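How to Plan a Two-Night River Trip on the Flumar

The Flumar boats run from March until the water gets too low, and the cabins sell out before the fares go up. Booking takes one evening if you do things in the right order.

Step 1. Pick your starting dock

Boats leave from Potden and from Skatgate. Potden is closer to the airport. Skatgate has the better first day on the water, with the narrow part of the valley before lunch. Both routes end at Loureiro, where the bus back to the airport leaves at 4 p.m.

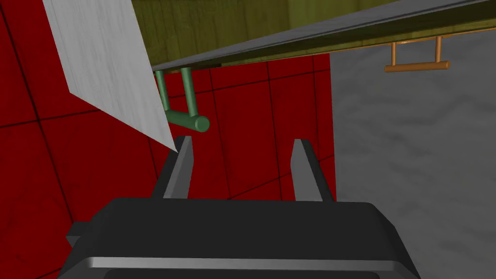
Vasco Sampaio writes that he would pick Skatgate only with an early arrival, as the last shuttle to the dock leaves at 2 p.m. and a taxi is hard to find after that. If your flight lands after noon, use Potden.

Step 2. Reserve the cabin before the flight

Lower deck cabins are $179 per person for the two nights, meals included. Upper deck cabins cost more and are no larger. Hold the cabin first, then buy the flight. The hold lasts until midnight and can be released without a fee.

Write down the sailing number. The one that stops at the bird marsh is 2164. Other sailings go past it after dark. 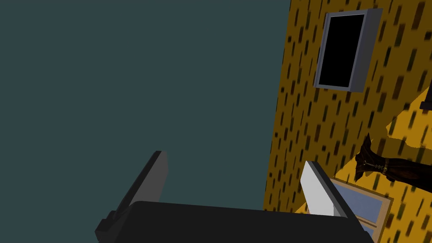 Once the hold is confirmed, add the name of every traveler exactly as it appears on the passport. Changes at the dock mean a new ticket, and the office there closes for lunch.

Step 3. Pack one soft bag

Cabin storage is under the bunk, and a hard suitcase will not slide in. Bring:

A rain jacket
Shoes with a grip for the gangway
Binoculars
Small bills for the guides
Something to read, as there is no signal between the locks
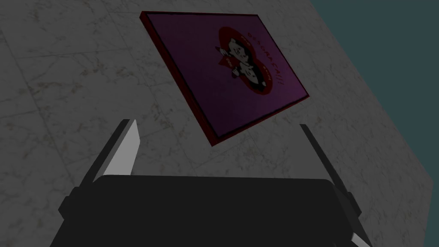

Purple book with a red heart on the cover

Step 4. Check in

Be at the dock an hour before departure. Show your passport and sailing number, then leave your bag with the crew. Lunch tables are assigned at check-in, so ask for the left side if you want to face the cliffs. Dinner is at 7 p.m. on both nights. Tell the kitchen about any food allergies when you board.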